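Romden clothing swap returns with folding tables and longer hours

Oct 17, 2020

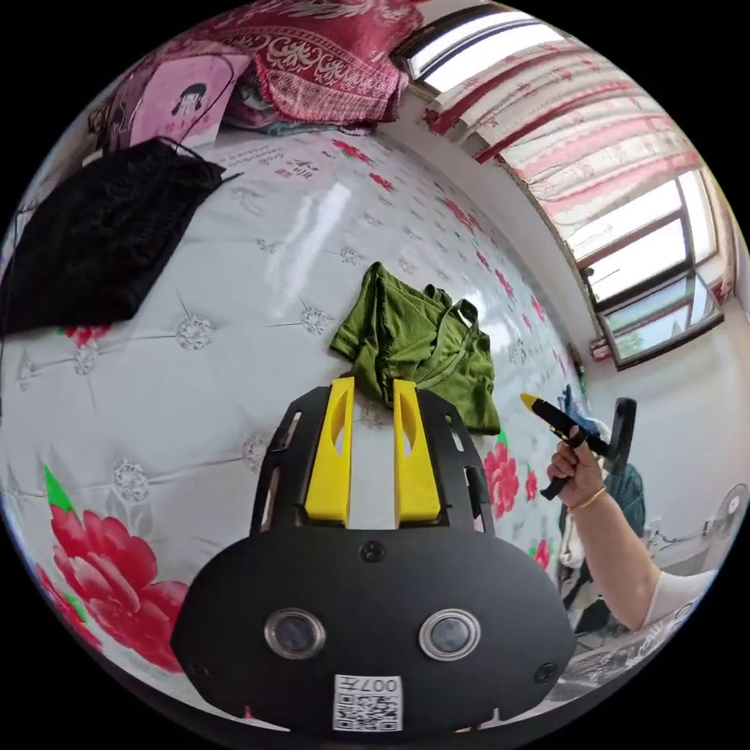 When can people drop off their clothes? The hall on Sedlow Street takes bags every afternoon next week from 2 until 6, and the swap itself follows on the Saturday morning.

It has been a long wait for everybody who loves this little event, and the organizers say they are so pleased to have it back after the spring one had to be called off. The September collection, which was really only meant as a small trial, brought in 145 pieces of clothing, and 104 of them went home with somebody new before lunch. What was left over was folded, bagged and stored in the back room, and it will all be out again this time along with whatever comes in during the week.

Anything clean and wearable is welcome – tops, dresses, trousers, scarves, shawls, children's things, even the odd tablecloth or printed throw if it still has some life in it. Please go through the pockets, close the zippers and fold each piece loosely before you bring it. Tops with thin straps do best folded in half with the straps tucked inside, as they tangle terribly in a full bag and it takes an age to get them apart again. Dark clothes should go in a bag of their own.

Each person gets a paper ticket for every piece handed in, up to 6, and the tickets can be traded for anything on the tables. Families who have nothing to give this season can ask for tickets at the door, and they will be given them gladly.

Rieger, the dry cleaner on the corner, is lending two clothes rails, and the Plundero secondhand shop will collect whatever has not been picked by closing time. Shoes, pillows and underwear can't be accepted. Visitors are asked to wear a mask inside and to bring their own bags for carrying things home – the sturdier the better, going by how full some of them were last time!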